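Section 4: Setting up your Nivia wallet and making a first transfer

Read this section before you move any coins. It applies to the Nivia hardware wallet used with the Lelano desktop program. If you only want to watch the balance of an address you already own, skip to Section 6.

Before you start

You will need the wallet, the cable from the box, a pen, and the recovery card. Set aside 45 minutes. Most of that time goes on writing down the recovery words and checking them.

Caution: If the recovery card already has words written on it, do not use the wallet. Return it to the seller. A wallet should only ever be used with words that it has produced itself.

4.1 Starting the wallet

1. Install Lelano on your computer and open it.
2. Connect the wallet with the cable. The screen shows the word Skovden, the name of the built-in software.
3. Choose "New wallet" on the device. Do not choose "Restore" unless you are replacing a lost or damaged unit.
4. Enter a PIN of four to eight digits, then enter it again.
5. Wait for the message "Ready for words".

Note: After 13 wrong PIN entries the wallet erases itself. Your coins are not lost, but you will need the recovery words to reach them.

4.2 Writing down the recovery words

The wallet shows its words one at a time. Copy each one on to the card in capital letters and press the right-hand button to move on. When you reach the end, the wallet asks for several of them again in a mixed order. If you make a mistake, go back to the start of the list and compare every word.

Never type the words into a computer or phone, and never photograph them. Lelano will not ask for them at any point in this section. 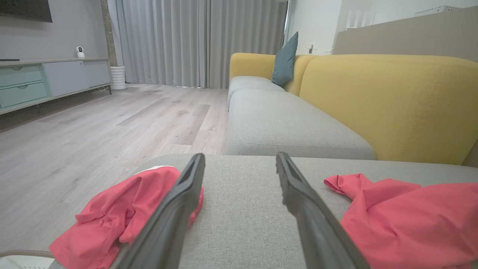 Keep the card and the wallet in separate places, and choose both places before you finish setting up. A locked drawer or a small safe will do for the card. The wallet is small and easily mislaid, so do not leave it on a sofa where coral-red fabric or anything else is lying bunched up on the seat, and do not keep it in a pocket that will go through the wash. If two people share the coins, both should know where the card is kept.

4.3 Receiving a small test amount

1. In Lelano, open the Receive tab and select "Show on device".
2. Compare the address on the computer with the one on the wallet. Every character must match.
3. Send a small amount to this address from your exchange account.
4. Wait for the payment to appear. It is marked "Pending" at first and "Confirmed" later.

Note: Waiting times depend on how busy the network is and on the fee paid. If the payment is still pending after 20 minutes, leave it alone. Sending a second payment does not speed up the first.

4.4 Sending coins

1. Open the Send tab and paste in the address.
2. Enter the amount and pick a fee level.
3. Check both on the wallet screen — the computer screen is not enough — and hold down both buttons to approve.

Caution: A confirmed payment cannot be called back.

If the wallet shows error 108, unplug it, close Lelano and start again from step 1. If the error returns, try another cable. Owners of the older Rusu model should use the separate guide, as the buttons work differently.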